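Broltedmont Hand-Held Gripper Pair
Set-Up and Comparison Guide
Section 4: Comparing Finger Pads

4.1 Before you start

Use this section when you have two or more kinds of finger pad and need to choose one for a job. The procedure works with the hand-held pair on its own. You do not need an arm connected. Results carry over to the Pendum arm mount, which takes the same finger blocks, but repeat step 9 of section 4.3 once the fingers are on the arm.

You will need:

Both hand-held grippers, with cables
The Zarbridge controller, firmware 2031 or later
The pad sets to be compared
A hex key that fits the finger screws
A table with clear space on all sides
An open bin
Test objects (see 4.2)

CAUTION: Switch the controller to STANDBY before changing pads. The fingers can close without warning if the trigger is touched while the controller is in RUN.

4.2 Choosing test objects

Hard, square objects tell you very little about pads. Almost any pad will hold a wooden block. Choose objects that give under pressure, and include at least one with a pile or nap, one that is thin and flat, and one that changes shape when lifted.

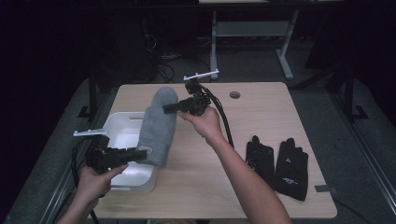
Soft goods are the hardest test for a pad, and they should make up at least half of your set. The surface moves separately from what is inside it, so a grip that feels firm at the trigger may be holding only the outer layer. Gloves laid flat on the table, like the black pair on the right, make a useful thin object: try them from the cuff and then from the fingertips. For a bulky object, something gray and fuzzy stood up in a white bin will do well. The bin adds a second problem, as its walls limit the angle at which a gripper can come in. Keep the cables out of the bin, and lift them off any flat object before you try to grip it.

Note: Tags and sewn labels can catch on a pad and improve the grip. Turn the object so that the pads land on plain material, or write down that a label was touched.

4.3 Running the comparison

1. Set the controller to STANDBY.

2. Fit the first pad set to both grippers. Tighten the finger screws until snug, then a quarter turn more. Do not use thread lock.

3. Open and close each gripper by hand. The linkage should move freely through its whole range. If it binds, see 4.5.

4. Set the controller to RUN and select program 2 (Grip Test).

5. Put the first object on the table or floor, on the surface it will be picked from in normal work.

6. Bring the open gripper in until one pad is on each side of the part you mean to hold. Do not push the object along with the fingers to line it up. Move the gripper instead.
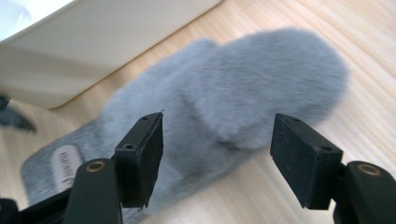

Figure 4-2. Slipper on a wood floor, fingers open wide.

7. Squeeze the trigger slowly until you feel the stop. Hold for a slow breath.

8. Lift to elbow height and hold again. Write down one of these results: held, slipped, dropped, or no grip.

9. Turn your wrist a quarter turn each way and write down the result again. Pads that pass step 8 often fail here.

10. Put the object down, open the gripper fully, and check the pads for fibers. Remove any fibers before the next try.

11. Do four tries with each object, then change to the next pad set and start over from step 1.

Note: Use the same operator for all pad sets. Trigger feel varies a good deal between people, and the log records finger position but not hand pressure.

Note: If an object points across your line of approach, try it once from each side. Furry items such as slippers may grip well in one direction and slide in the other, depending on the lie of the pile.

Broltedmont Set-Up Guide — Doc. 1611 — Issue 4 — 15 March 2018
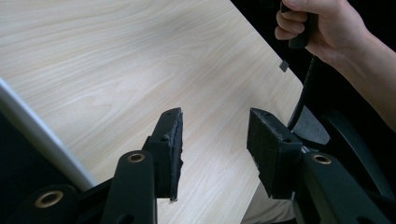

4-7

4.4 Checking pads for wear

Check the pads before each session and after each change of object type. Open the fingers wide and look at the two inner faces from above.

Foam pads wear first along the inner edge. A torn or ragged edge changes the result of a comparison, usually on thin objects, where the edge does most of the work. Fit new foam before comparing it with another pad type. For general practice, worn foam may stay in use as long as the block underneath does not show through on the gripping face.

Plain block pads show light scuffs and scratches after a short time. These do not matter. Replace a block if you can feel a burr with your fingertip.

While the fingers are open, look at the brass-colored bushings in the linkage arms. Each should sit level with the face around it. A raised bushing will let the finger twist under load, and the pads will no longer meet flat.

CAUTION: Do not oil the bushings. Oil moves to the pads and cannot be fully cleaned out of foam.

4.5 If something is wrong

Fingers bind when closing
Loosen the finger screws, close the gripper by hand, and tighten again with the pads touching. If it still binds, check that the cable is not pulled tight at the handle.

One pad touches before the other
Center the object again and repeat. If it happens with every object, run program 4 (Zero Fingers).

Controller shows E-2
The cable on the second gripper is not seated. Go to STANDBY, push the plug in until it clicks, and return to RUN.

Results differ widely between tries
Look for fibers on the pads, then check that the object starts in the same position each time. Marking the table with low-tack tape helps — remove the tape before testing thin objects.

4.6 Recording results

Copy the results to the Ghoneim sheet at the back of this guide, one row for each object and pad set. Write the pad type in full. Leave a blank cell where a try was not made, and do not enter a result from an earlier session in its place. The sheet was revised for the April firmware release, and older copies have no column for the wrist turn in step 9.

Go on to section 5 to fit the chosen pads to the arm.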